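### 4.2 Relocation after storm damage

Of the 20 bakeries surveyed, 11 reopened at a new address. Median seating fell, while dessert sales per seat rose in nine cases — mostly at shops with counter service.
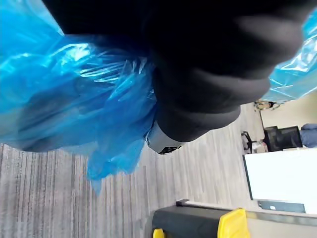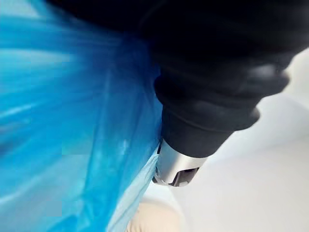
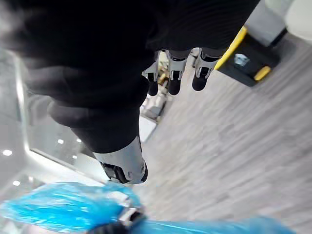

Figure 2. Blue plastic bag (first two panels); black covering and fingers (third panel).

Harish Katiyar objected that sales per seat favors small rooms, and that takeout orders should be removed before any comparison. Table 2 therefore lists takeout separately.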